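Subject: Re: [trostdale-share] Props and toys for the Monday table

Guangming Yan wrote:
> Can someone say what is still in the room and what needs to go back
> to Gastier? I have the list with 8 lines on it but no idea which box
> is which. Also, is the folding basin ours or Ralen's?

Hello Guangming,

I went through it before lunch. The green plush dinosaur with the darker spikes is on your list as "soft toy, small". The tag is still on it, so please leave it on when you pack.
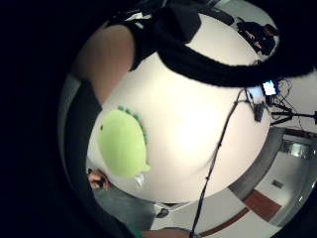

The dinosaur, with its tag.

It can go in the bag with the other soft things. It does not need wrapping.

The basin is ours. Ralen's is the same idea but a good deal deeper. Ours has the white rim and handles and the dark pleated sides, and it folds down to go under the shelf. Press the middle first, then the corners.

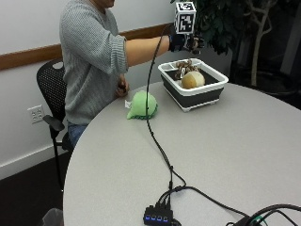 Our basin, opened out on the round table.

Please don't stack plates in it when it is folded. The last one split along a pleat and cost us 300 to replace with the two trays.

On the larger white things, I would pack these last, at the top of the 60 litre box, with nothing hard next to them.

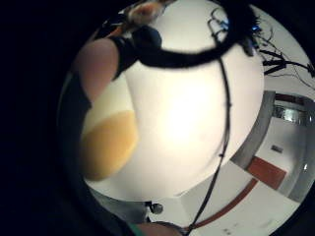
Posted by Yiran Pan, Trostdale list

Du asked about the food set. The compartment tray is staying until the end of April, and so is the egg. I would keep the tall cup with it, as they are booked out together.

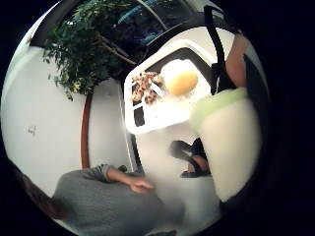

Tray with the fried egg, and the cup with the green band.

There are 3 lines on your list I can't match to anything. Send me the old numbers and I will look again after four.

Yiran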